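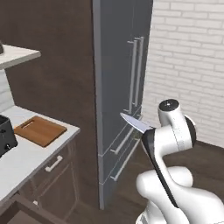

How do I wear a brocade skirt without looking like I'm headed to prom?

Asked by gleiceq on 11/06/2019

Hi all! I finally bought the Kindel midi skirt I'd been stalking since October (the dark green one with the gold thread, it was 200 dollars and I got it for way less at the Shearer outlet, so I'm still a little giddy). Problem is, every time I put it on I look like I'm going to a school dance in a movie. I've tried it with a black satin blouse and heels, and with a fitted black turtleneck. The turtleneck was closer but kind of severe on me.

I'd like to wear it to a work dinner and then hopefully to regular stuff too. I'm short, it hits me mid-calf, and the fabric is stiff so it stands out at the sides. Flat shoes if at all possible, please. Also, does anybody know if brocade can be steamed? There's a fold line across the front from the shipping box.

Thanks!!
Gleice Queiroz

3 answers

Answer from marlboro_street (marked helpful by gleiceq)

Ooh, I have the same skirt in navy and I wear it constantly. Lose the satin. Shiny on top of shiny is where the prom feeling comes from. What worked for me was a plain gray crewneck sweater, the thin kind, tucked in just at the front so you still have a waist. For the work dinner I'd do a white button-down with the sleeves pushed up and a pair of pointed flats. Mine are Stustar, the style number is 3915 if you want to search for them, and they come in a dark brown that looks so good with gold thread.

Since you're short, try moving the hem before you give up on it. I had mine taken up so it ends just under the knee and the whole thing calmed down. The tailor charged me 24 dollars and did it with an invisible hem. The sides still stand out a bit but it looks like it's meant to now.

On steaming, yes, but do it from the inside and keep the steamer moving. Try a spot near the hem first. I hung mine in the bathroom overnight and that did nothing at all, so skip that step.

Answer from tdotty

Denim jacket. Works with everything.

Answer from pearlsnap

I'd go a different way from the first answer and say keep the turtleneck! Just not in black. Cream or camel is a lot softer, and if you get one that's a bit loose through the body it won't feel so severe. I have a Kunow one in oatmeal that I've washed a million times and it still looks decent. Add a skinny belt, or don't, I go back and forth.

For shoes I like a flat ankle boot, but only if the boot is snug at the ankle, otherwise you get that chopped-off look between the hem and the boot. Tights the same color as the boots help too.

I wouldn't shorten it right away. Wear it a few times first, you can't put the fabric back. And check the care tag before you steam, mine was dry clean only and the lining puckered when I got impatient with it.

Comment from gleiceq: Went with the gray sweater and flats for the dinner and I felt like myself, yay! Fold line is mostly gone. I'm a size 16 in knits if anybody knows whether the Kunow ones run small?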